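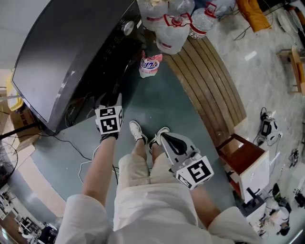
White trainers, dark teal mat

Home | Forums | Footwear | New posts | Log in
Last updated: September

twal_50
Best way to clean white trainers? Mine have gone yellow round the edges. Can they go in the machine?

Flamley
Cold wash, laces out, no spin. Done mine that way for years.

Nisreen Zein
I wouldn't. The glue went on my last pair after two washes - soft brush and washing-up liquid instead.

Flamley
Sounds like a hot wash to me.

Nisreen Zein
It was 30 degrees both times.

grindirero
Brush for me too. Dry them away from the radiator.

twal_50
Will try the brush first, thanks.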